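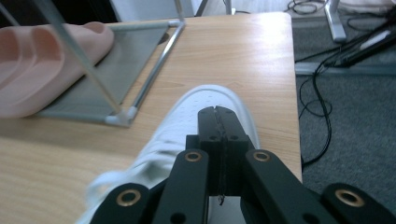

Clokari hand-held gripper: four months of shoes, threads and sore thumbs

I should say at the start that I bought the Clokari with my own money, after a good deal of dithering, and that I had wanted one since last July, when I first tried a friend's at her kitchen table and came home talking about nothing else. It isn't cheap for something you hold in your hand and squeeze, and I have had to defend it at home more than once. So please read this as the opinion of somebody who would quite like to have been right!

For anyone who hasn't come across these, it is the business end of a robot arm without the arm. You hold it, you do the job yourself through its fingertips, and the camera records what the fingers got up to, so that a robot with the same sort of fingers can be taught from it later. Clokari sell it as a kit with the camera mount, a spare pair of fingertips and a little bag of fixings. The software is Vivis, which comes free with it, and I'll get to that.

Putting it together took me an evening and a bit of the next morning. The booklet is clear enough up to step 17, where the linkage arms go on, and then it becomes rather breezy and assumes you know which way round they sit. The arms are matte black plastic with brass-coloured rings set into the pivot holes, and I must say they look very handsome when it's all done up. One of mine was stiff to begin with. I worked it back and forth through a whole evening of television and it has been as smooth as the others ever since.

In the hand it is lovely for the first half hour. The balance is a touch forward, so you feel it in the wrist before you feel it anywhere else, and people with small hands (I am one) will find the trigger a stretch. I wrapped the grip in a bit of bicycle tape and that helped no end. The jaws come together evenly and meet in a clean line down the middle, with no twist that I can find, and after my last gripper, a Clunix that closed like a badly hung gate, I could have wept with happiness.

Most of my recording has been with shoes. I know that sounds dull, but a trainer is a wonderful test. It has a stiff toe, a floppy collar, laces that go wherever they please, and it never lies the same way twice. Picking one up by the collar is easy enough, and the Clokari hardly ever drops it. Going for the toe is much harder, as the rounded part slides away from you along the table and you find yourself chasing it, muttering. I have learnt to come straight down from above and close slowly. If you hurry, you'll pinch nothing but air.

Thin things are where it really surprised me. It will hold a single strand of thread between the tips and not let go, which my old one could never manage. The drawback is that it will also pick up threads you didn't ask it to, and hang on to them quite stubbornly — I keep a pair of tweezers next to me now and have a look down the seam between recordings. A small brush in the kit would have been a kind thought.

Now, Vivis. I wanted to like it more than I do. Getting recordings off the camera is simple, sorting them is pleasant, and the button for marking a bad attempt is nice and big. But it slows down dreadfully once the library fills up. I have 2184 clips in mine, and opening the full list gives me time to put the kettle on. Splitting them into folders of 50 has made it bearable. It also objects to clips where the hand moves quickly, and puts a little blur warning on them, which is fair, though I do wish it could be switched off for a whole batch.

There is an add-on called Pop, a set of softer fingertips that push on over the standard ones. I borrowed a pair and gave them back without much regret. They were gentler on foam and cushions, certainly, but they were too fat for laces and I kept swapping them over. If your work is all squashy things you may well feel differently, and I'd be glad to hear from you if so.

Would I buy the Clokari again? Yes, I would, grumbles and all. I'd order a second pair of the standard fingertips at the same time and save on the postage. I'm giving it four stars, and the missing one is for step 17 and for the list in Vivis, in equal shares. I have written to them about both and will add a note underneath when I hear back.

Posted May 3, 2023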